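1/
A few words on Haworth signing Ngọc Khúc for next season. I have followed this club for many years and it is the first time they bring in a real point guard from outside the province.

2/
She comes from Skollel, where she played 29 minutes a game and had a favourite pass to the corner. If you watched Haworth in November you know that no one was standing in that corner.

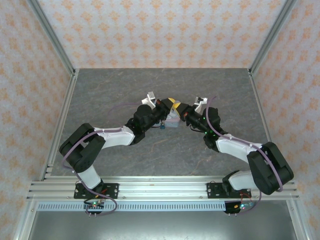
Two arms and a small lavender box with a yellow top.

3/
The defence is my worry. She is quick with her hands but she goes under every screen. Against Vevby this will cost three points each time, because their guards shoot from there all evening. 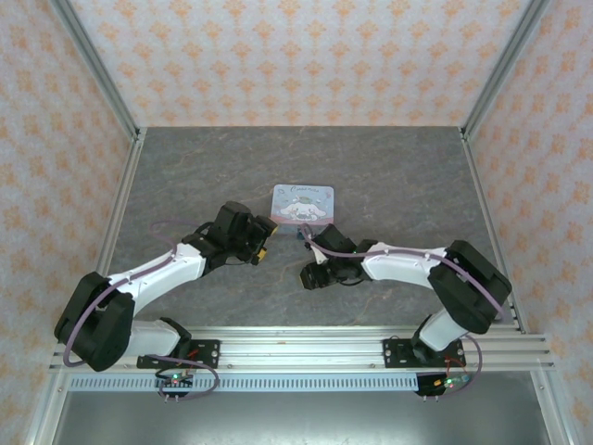
The coach says she can learn it over the summer. Maybe. He said the same of our last centre.

4/
About the number. She asked for 16 and it was already taken, so she will wear 18. Small thing, but my daughter has already bought the wrong shirt.
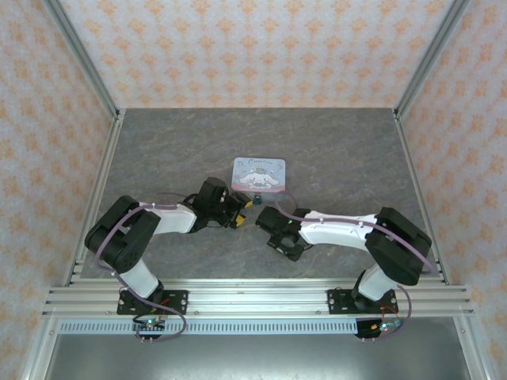
5/
Tickets. The new hall has 3000 seats and for the women's games they open only one side. I would like them to open both for the home game with Veseo. People will come to see her, at least once.

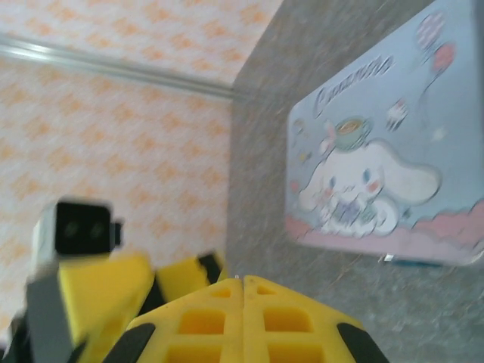 And please keep the early start. Families with small children cannot stay until ten at night, and the last bus leaves before the game is over.

6/
My guess for the season is fourth place. Third if the knee of our captain holds.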